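## Section 4: Recording a Floor Chore

Read Sections 1 through 3 first. If you skipped them, your grippers are unpaired, your marker blocks are on backward, and you are about to spend a happy evening recording 200 takes of your own sleeve.

Floor chores are the second unit in the Honimero student project, after tabletop work. The club's robot, Gimby, will one day be asked to do what you do in these takes. It will copy your bad habits faithfully, so try to have fewer of them.

### 4.1 Before you start

You need:

- one pair of hand-held grippers, charged
- the head camera, charged
- the chore object from the list on the Purba page (vacuum, bin, crate, stool)
- a second club member to watch the session screen
- closed shoes

Wear plain dark sleeves if you own them. Last fall we had a member with a checked flannel shirt, and the tracking software fell in love with it.

> **Note:** The session screen and the chore area are never close enough together. Agree on hand signals or learn to shout politely.

### 4.2 Waking the grippers

1. Set both grippers on a flat surface with the jaws open.
2. Press and hold the power button on each one until the lights on the marker block come on. If they go off again, you let go too soon.
3. Squeeze each trigger all the way closed, then all the way open. Do it twice. The software learns the jaw range from this, and a lazy half squeeze will give you a lazy half range for the rest of the session.
4. Open Ronitz on the session computer and choose **New Session > Floor**.
5. Check that left is left. Wave the left gripper. If the right one moves on the screen, click **Swap** and tell no one.
6. Put on the head camera and tighten the strap until it stops sliding. Look at your own feet. If your partner can see them on the screen, the tilt is fine.

**Caution:** Don't pick up a gripper by its marker block. The block holds its angle with two small screws and a great deal of optimism. If you bump one, go back to step 3 and then redo the room sweep.

### 4.3 The room sweep

Ronitz needs a map of the room before it will believe anything your hands are doing. Every new session gets a sweep, even if you did one on Tuesday and the room looks the same to you.

1. Stand at the start position with both grippers at chest height.
2. Turn in a full circle, slowly. Slow means slower than that.
3. Walk to each side of the work area and back, keeping the grippers pointed where you are going.
4. Return to the start and hold still until **MAP OK** appears.

Brick, shelves and ceiling beams are good for tracking. A shiny floor is bad for it. If the map keeps failing, raise the grippers a little so their cameras take in more of the walls.

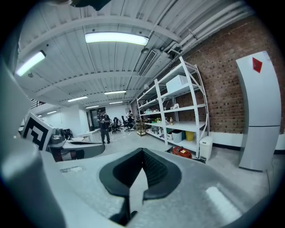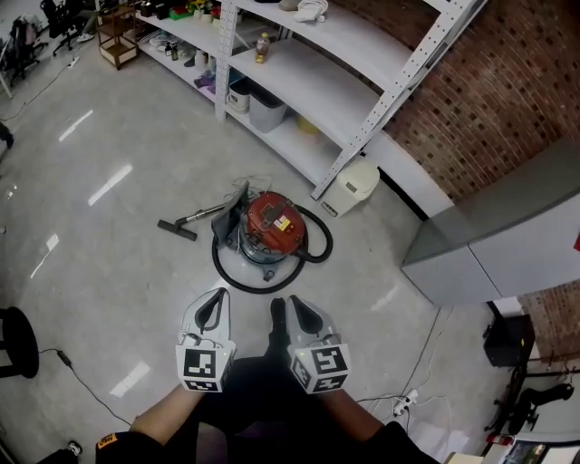 *Fig. 4-1. First: room from a gripper camera, with the second gripper's marker at left. Second: both grippers pointed toward the canister vacuum, head camera view.*

### 4.4 Recording a take

1. Place the chore object in the work area. Leave enough floor to walk all the way around it.
2. Check that the power cord isn't under your feet or threaded through anything you plan to lift.
3. Take the start pose: jaws open, elbows in, both grippers in view of the head camera.
4. Your partner clicks **Record** and says "go." Wait for the word. The click by itself is a rumor.
5. Do the chore at an ordinary pace. Narrow things (tubes, handles, cords) are gripped near the tips of the jaws. Wide things take both hands.
6. If you drop something, pick it up and keep going. Recoveries are worth keeping.
7. Return to the start pose and hold it. Your partner clicks **Stop**.
8. Mark the take **Good**, **Messy** or **Bad**. Messy is a real category and we use it a lot.

Move the object between takes. Turn it, shift it a step to the side, leave the hose in a different tangle. The first vacuum set ran to 67 takes with the machine parked in exactly the same spot, and Gimby came away convinced that vacuums are a kind of furniture.

> **Note:** The vacuum stays switched off and unplugged for these takes. You are moving it, and handling the hose and nozzle. Nobody is asking you to clean, although the floor would not object.

**Caution:** Never use the grippers to push in or pull out a plug. Put them down and use your hands, which are better anyway.

### 4.5 When it goes wrong

**"LOST LEFT" or "LOST RIGHT."** The gripper went somewhere the cameras couldn't follow, usually behind the tank or behind you. Bring it back into view and wait. If the message stays, stop and mark the take Bad.

**Jaw reads closed when it's open.** Repeat the trigger squeeze from 4.2, with feeling.

**Hands drift upward on the playback.** The map has slipped. Do a new sweep. Takes from before the drift can be kept.

**Error 189.** The disk is full. Move finished sessions to the Purba drive. Do not delete the folder called "old," which is the current one.

### 4.6 Shutting down

1. Close the session in Ronitz and wait for the progress bar, which will pause near the end for effect.
2. Power off both grippers and put them on charge.
3. Wipe the grip pads with a dry cloth.
4. Coil the cords and return the chore object to where you found it.
5. Write your take count in the log, with anything odd. "Fine" is not an entry.

Section 5 covers trimming and labeling.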